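Cups in the dish rack: upside down or right way up?

Posted in Kitchen & Cleanup
10 replies

tilebacksplash
OK, settle something for my household. We got rid of the old plastic drainer and bought a wire one, gray, with the upright tines all across the bottom. Plates are great in it. Cups are a disaster. Half of us stand them mouth up between the tines and the other half flip them over the tines like they're hats. I'm in the mouth up camp and apparently this makes me a monster. What does everybody else do?

Watitard
Upside down, always. Water runs DOWN. Mouth up you just get a little puddle in the bottom and then somebody puts it in the cabinet like that.

pannikin60
Depends on the cup! My tall ones fall over if I hang them on a tine, because the tine is too short to hold them. They go between the tines, standing up, and I tip them out first. Short mugs go upside down. I don't see why it has to be one rule for everything.

Watitard
Because one rule is a rule people follow. I have three teenagers. If I say "depends on the cup" I get cups on the floor.

mrs_bollard
I quit using the rack for cups altogether. Towel on the counter, cups upside down on the towel, done. The rack is for plates and the big bowl.

tilebacksplash
But then you have a rack AND a towel and no counter left. My counter is tiny, that's why I got the rack in the first place.

Stergiou
The towel thing drives me nuts, sorry mrs_bollard. Cup flat on a wet towel traps the steam and it smells like the towel by morning. Air has to get in. I'd take mouth up in a wire rack over that any day.

mrs_bollard
Change your towel more often then :)

Stergiou
Ha, fair. I do laundry on Saturdays and it shows.

latherandrinse
What kind of cups are we talking about? I have the Bollovance plastic tumblers and they weigh nothing, so upside down on a tine they slide around every time I drop a fork in. Glass stays put a lot better. I ended up with plastic in the rack, wedged between the wires, and glass wherever there's room.

tilebacksplash
Mixed. Three pale green ones you can see through, one lavender, and some plain clear glasses left over from sets that broke. I was planning on a second rack only for cups – the Vila one with pegs – but I'd really like to make this one work. Anyway I spent part of 2026-05-02 trying out layouts like a crazy person.

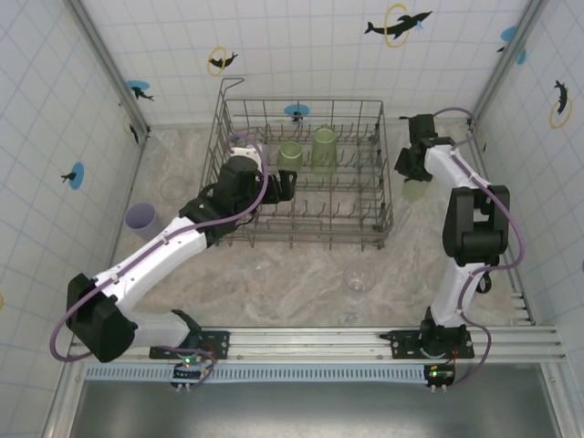 So what I keep coming back to is that cups do better away from the front row. Our front row is where everyone throws the silverware and lids, and anything light gets knocked. Put the cups further back, a short one next to a tall one, and the wires hold them pretty well. I still go mouth up. I shake them out first, and yes, I wipe the bottom before they get put away, Watitard, before you start.

Watitard
I was already typing. If you have to wipe it, the rack didn't do its job.

pannikin60
She wipes it for two seconds. You're going to survive.

latherandrinse
Putting them toward the back is a good tip, I do that too. My only other one is don't load the rack until you've got all the cups gathered up. I always find one more after I've filled it – there's one on its side by the wall somewhere, or a clear glass I looked right past because it's the same color as everything else.

mrs_bollard
The clear ones are the worst for that. I've put my elbow into more than one. I bought colored cups in September for exactly that reason and never looked back.

Stergiou
Colored plastic gets cloudy though. Mine went from see-through to kind of milky in a year. I'd rather hunt for a glass.

tilebacksplash
Going to try Watitard's way for a week, only so I can say I did. Does anyone have the Vila peg rack and does it fit tall cups?

pannikin60
I have it. Short ones yes, tall ones lean. Get the one with the longer pegs if they still sell it.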